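Support > Lerka Demonstration Kit > Set-up guide > Section 6: Running the stem-handling demonstration

Open-day edition, revised December
By Marilou Manalastas, Demonstration Engineering, Truner

6. Running the stem-handling demonstration

This section covers the flower demonstration as given to visitors at open days. It assumes that the Lerka arm has been fixed down and homed as in Section 4, and that the wrist camera is connected. The demonstration needs one operator at the console and one host with the visitors.

6.1 Before visitors arrive

1. Switch on the controller and let the self-check finish. Do not touch the arm while the status line reads BUSY.

2. Load programme 378 from the demonstration menu. Programme 377 looks similar in the list but has no pause between cycles and must not be used with visitors present.

3. Set the arm speed to 70 per cent. The speed resets to full each time the programme is loaded, so check it again after any restart.

4. Wipe the work surface with a dry cloth. Do not use spray cleaner. Small specks do not affect stem detection, but a wet patch does.

5. Lay one stem on the surface with its flower head well inside the working area.

6. Open the wrist view on the console and send the same view to the visitor screen.

NOTE: The wrist camera has a fixed focus. Stems close to the lens will look soft on the screen at any brightness setting. Do not turn the lens ring to correct this, as doing so cancels the calibration.

6.2 Checking the wrist view

7. Jog the arm slowly over the work area and watch the console. Compare what you see with the views below, which are in no set order.

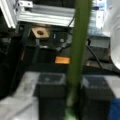

Wrist view with a green rod close to the lens and the aluminium framing behind it.

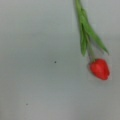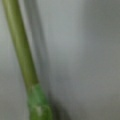 8. If the view freezes or shows bands, unplug the camera lead at the controller end, wait 13 seconds and plug it in again. The arm must be stopped while this is done.

9. Adjust exposure from the console only. The value set at Hullton suits a hall with overhead lighting. Rooms with large windows need a lower value in the afternoon.

10. Press HOLD, then RESUME. The arm should stop at once and carry on from the same point. If it returns to home instead, reload the programme and go back to step 3.

6.3 Running the cycle with visitors

11. Ask visitors to stand behind the floor line. The host, not the operator, is responsible for keeping the line clear.

12. Announce the start aloud and press CYCLE. The arm will make one attempt to pick up the stem and then pause.

13. During the pause, the host may explain the grip setting. Level 2 is the normal value for cut flowers. Higher levels can bruise the stem.

14. If an attempt fails, press CYCLE once more. After a second failure, press HOLD, lay the stem out again by hand and restart.

CAUTION: Never reach into the working area while the arm is paused. A pause is not a stop. Press HOLD and wait for the steady lamp first.

CAUTION: Visitors must not hand stems to the arm. Teodoro Talavera's training sheet for hosts gives suitable wording for refusing such requests.

6.4 Closing down

15. Press HOLD, send the arm home and lower the speed to zero.

16. Remove all plant material from the work area, including anything that has fallen behind the framing.

17. Save the session log under the site name. Logs from the Baluyot open day were saved without one and had to be sorted by hand.

18. Switch off the controller. The visitor screen has its own switch.

Related sections
Section 4: Fixing down and homing the arm
Section 5: Connecting the wrist camera
Section 7: Fault messages on the console
Host training sheet (T. Talavera)
Floor line layout for small rooms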